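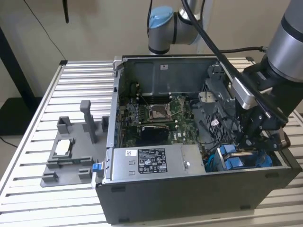
The arm stopped four millimetres above the drive cage, and Hui-mei Lu said a word she had promised her mother she would give up.

She was delighted, mind you. Delighted and furious, both together, which was how she had felt about most things since joining the bench at Verkeck. The line had done it again! Same job, same step, same silly little halt with the gripper hanging there like somebody who has walked into a kitchen and forgotten what for.

"Fault 2278," she called over her shoulder. "Position lost."

"It isn't lost," said Porner from the other side of the guard. "It's right there. I can see it."

"It doesn't know it's right there."

"Well, tell it."

Porner had built the cell and took every fault as an insult to his family. He was a big, soft-spoken man who hummed when things went well, and there had been no humming all week. The people at Tramenville wanted old office computers stripped, refitted and sent out to schools, 300 of them before the end of term, and the whole point of the two arms was that they could do the fiddly part, the processor, without bending a single pin. They had done it beautifully in May. Hui-mei had watched the first one go in and had clapped, on her own, in a room with the lights half off. A machine the weight of a motorbike, setting down a thing the size of a biscuit as gently as you'd put a sleeping kitten on a cushion. She still thought it was the best thing she had ever seen anybody make.

And now it froze. Or, on bad mornings, it didn't freeze, and that was worse.

The bad morning was why the red tape was on the floor. Lui had been leaning in to free a stuck tray, with the gate open and the arms stopped, exactly as the card on the wall said to do it, and the left arm had moved. It wasn't much. It dipped, the way your head dips when you nod off on a bus, and knocked the spanner out of his hand. He was fine. He made a joke about it and went and sat in the van for an hour.

So since then there had been rules. Power off at the wall, padlock on the handle, key in your own pocket. Hui-mei wore hers on a bootlace round her neck.

She turned the handle, locked it, pulled at the lock twice and opened the gate.

"Talk to me," said Porner.

"I'm looking at the wrist." She got her torch between her teeth, which did nothing for her speech. "Wrist's fine. Cable's fine. Oh, I love this bracket, did you do this bracket?"

"Hui-mei."

"It's a lovely bracket, that's all I'm saying."

She worked back along the arm with her fingertips, joint by joint. You could learn a great deal that way. Her uncle had mended sewing machines and used to close his eyes for it, and she closed hers now, feeling for grit, for play, for anything that shifted when it ought to sit still. First joint, good. Second joint, good and slightly greasy. Third joint.

She opened her eyes.

"Porner, when you cut the power, what holds the arm up?"

"The brakes. One on each joint. Power goes off, brakes come on. You know that."

"And if one was slipping?"

He didn't say anything for a bit. She put her palm under the forearm and lifted, and felt it give, a tiny lazy slide, less than the thickness of a coin. Then she let go and watched it creep back down.

"Come and feel this," she said. "No, really, come and feel it, it's marvellous!"

He came round through the gate, put his own padlock beside hers, and laid his hand where hers had been. She watched his face change. It was a bit like watching somebody find their glasses.

"It sags," he said.

"It sags! Every time it stops, it sags a hair. Then it starts up again and compares where it is with where it thinks it parked, and the two don't match, so it throws a fault and sulks. The software's been right all along. We've been clearing the fault and starting it up again, haven't we? Every single day."

"And Lui."

"And Lui," she said, more quietly. "It let go a bit more than usual, with him under it."

They both looked at the arm. Porner wiped his hand down his overalls and said he had read the fault log every evening and had changed the code five times. He had never once put his hand on the joint.

"I'd have done the same," said Hui-mei. It was nearly true.

They propped the forearm with a block of packing wood and a strap before they took the cover off, and Porner checked the strap, and then she checked it, and then he checked it again. Inside, the brake disc was shiny where it should have been dull. There was a smear of grease across it, thin as breath on a window. She traced it back with the torch to a seal no wider than a wedding ring, split on the underside where you'd never see it without lying on your back. She lay on her back and saw it.

"How much is one of those?" she asked.

"Less than your lunch."

"I have quite a big lunch."

"Even so."

He rang for two seals and two brakes, one set for each arm, and while he was on the phone he told the woman at the other end the whole story, with gestures. Hui-mei found a marker and a bit of card. The card on the wall said ARMS STOPPED BEFORE ENTRY, and she taped hers over it. She wrote LOCK IT, then PROP IT, then PUSH DOWN ON IT AND SEE, and signed the bottom with 06/11/2024 so that people would know who to argue with and when it had started.

Lui came in at four, smelling of rain, and stopped at the red tape as he did every day now. She waved him closer. He stayed where he was.

"It's locked," she said. "It's propped as well. I've got the key, look."

"What was it?"

"Brake on the third joint. A seal went and let the grease through." She held up the split one on the end of her little finger. "You said it nodded off. You said that the first day, and Porner wrote down 'unexpected motion'."

Lui took the seal and turned it over for a long time.

"Nodded off's better," he said.

"Much better. I'm putting it in the report."

Behind them, very low and not quite in tune, Porner had started to hum. Lui ducked under the tape, got his own padlock out of his coat and went to hang it on the handle with the other two.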